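Brillia Workshop Tips

When the Gripper Drops Small Parts: Sorting Without Losing Your Temper

Last November I lost a whole evening to one spacer. Arthur, which is what we call the arm on the back bench, picked it up, carried it over to the parts box, and let go half an inch early. The spacer hit a divider, hopped the wall and went off to live under the drill press. Arthur then reported a successful placement and reached for the next one.

I have since made most of the mistakes available to a person sorting small parts with a two-finger gripper, on the arm and by hand. What follows is what I do now.
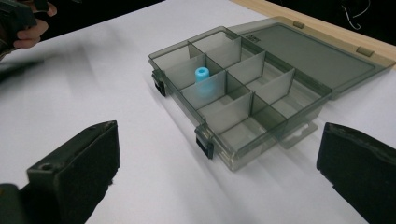 Posted by Cecilia Mensah
8/19/18
Filed under: Small Parts, Faults and Fixes
4 comments

Start with one part. I know you have a bag of 989 of them and a free afternoon. Put one in one compartment and look at it from the side before you do anything else. If it's standing up straight, do another. If it's leaning on a divider, your release height is off, and it will be off 988 more times.

Open the lid all the way. A lid left half up will wait until the fingers are over the box and then come down on them. Mine did this twice in one night. The second time the fingers tried to lift out with the lid on top of them, and the box came along for the ride. Lay the lid flat behind the tray and check that nothing in the path of the arm can catch its rim.

Stop the box from walking. A plastic box on a smooth table slides when a finger bumps it, and after a few bumps every drop is landing one compartment over. The arm has no idea. It goes on filling the wrong slots with great confidence, and you find washers in with the fuses. A scrap of shelf liner under the box cured mine. Tape works too, but you'll be picking the gum off later.

Mind the see-through plastic. I switched from a plain white Plastby tray to a clear tinted one so I could see what was in it. Arthur's camera took a different view of the matter. It read the top edge of a divider as the floor and let go from up there, which explains my spacer. If your depth readings jump around, lay a strip of masking tape along the edges you want it to notice, or set the height by hand and skip the camera for that step. 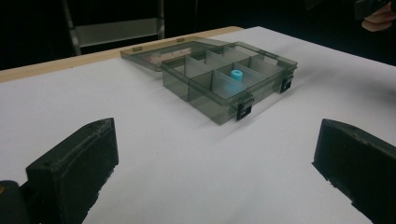

Fat fingers want wide slots. Before you choose a compartment, open the gripper as far as it needs to go to let the part loose, and measure across the outside of both fingers. People measure the part and forget the fingers. I did, and cracked a divider in the front row. If the slot's too narrow, let go above the rim and accept a short drop, or move the dividers if your box allows it.

Clean the pads. Dust and oil on the pads will have parts slipping on the way over, and you'll blame the software for a week. I wipe mine every 9 runs with a dry rag. Put that on a card by the bench or you won't do it.

Now the safety part, which I'd skip too if I hadn't met the thing it prevents. Do not reach in to straighten a part while the arm is powered. Paused is still powered. I had Arthur on pause, leaned in to stand up a fallen spacer, and bumped the resume key on the Skeken controller with my elbow. The fingers closed on my thumbnail. It was black for six weeks and I had to explain it at a wedding. Hit the stop, watch the light go out, then put your hand in.

Same goes for a hand-held gripper, on a smaller scale. Keep your free hand clear of the fingers, and set the tool down before you fuss with the box.

Snap both latches before you carry the box anywhere. One will hold until you reach the stairs.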